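Support ticket: Client gallery downloads stop partway, album order shows wrong crop
Product: Clemo Galleries, Studio plan
Status: Resolved
Opened by: Tulton Weddings (studio account)

Original message

We're a two-person wedding photography studio and we deliver every job through a Clemo gallery. A couple married in July have tried four times to download their full set. The zip stops at 38 per cent each time and the browser reports a network error. Single photos download fine. The gallery holds the ceremony, portraits and reception in one collection, all full-size JPEGs with colour profile embedded.

The second problem may be unrelated. The album proof we sent through the Gidey print lab connection shows a square crop on spreads we laid out as landscape. The couple noticed it before we did.

What we've tried: a different browser, a wired connection, turning off the download PIN, and having the bride's mother try from her own house. Same result at 38 per cent.

Reply from support, 9:40 am

Thanks for the detail. A download that stops at the same point every time is usually one file in the set that the server can't package. Please do the following and report back.

1. Open the collection and sort by Upload status.
2. Look for any thumbnail with a grey corner.
3. Note the file name and its folder.
4. Don't delete it yet. Deleting a photo also removes it from the couple's favourites list.

For the crop, please tell us which album template you used and whether the proof was made before or after you changed the cover size.

Reply from studio, 11:15 am

Found one with a grey corner in the Reception folder. Its name has a slash in it, left over from our old export preset. Template is Skistedness, the 12-spread version. We made the proof first and then moved from the square cover to the landscape one at the couple's request.
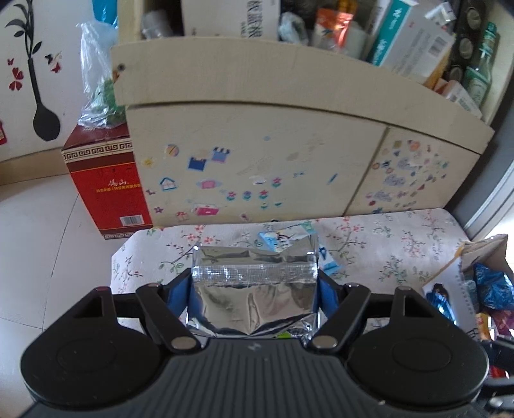
Will replacing the file clear the couple's favourites?
Use Replace Photo from the three-dot menu and the favourites stay attached, as the new file keeps the old one's place in the gallery.

Reply from support, 1:30 pm

The slash is the cause of the stalled zip. Rename the original on your computer, use Replace Photo, then go to Delivery and press Rebuild archive. A large gallery can sit on Queued for a while. You can close the tab.

On the album - Skistedness keeps the crop from the first proof when the cover shape changes. Open the design, choose Reset spreads to cover, and send a fresh proof. Any captions will need to be centred again by hand. Please cancel the old proof in Gidey too, or the couple will still be able to approve it.

Reply from studio, 4:05 pm

Renamed, replaced and rebuilt. We ran the download ourselves and it went to 100 per cent. All 320 photos opened. The favourites list is intact. The couple are trying again tonight.

The album reset worked on every spread except the family group one, which still cut off the back row. We deleted that spread and built it again. New proof sent and old one cancelled.

Can you add a warning for slashes at upload? We have older galleries exported with the same preset and would like to know which ones are affected.

Closing note from support

Passed to the upload team as a feature request. For older galleries, go to Reports, then File names, and filter by Unsupported characters. The report covers archived collections if you tick the box at the top. Galleries that have already been downloaded in full don't need any changes.

Couple's download confirmed by the studio. Ticket closed - reply to reopen.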